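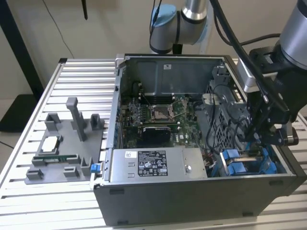
Figure 3. Desktop tower with side panel removed.

3.2 Condition of returned equipment

Councils that lend computers to households rarely record what becomes of the machines once they are returned. In the Orwood scheme, 200 desktops were issued and 79 had come back by December. Each was opened before a decision was made on reuse. Parts that can be lifted out separately were graded separately, so a tower with an empty processor socket, as in Figure 3, could still be credited for its graphics card and power supply. Under the older Warraich method the same tower would have been entered as a single failed unit – a practice which, as Sakamoto has argued, makes lending appear more wasteful than it is.

Households were also asked why they had returned the equipment. The most common reply was that a child had left school. Cost of electricity was named by eight households, all of them in rented homes. These replies are considered further in Section 4.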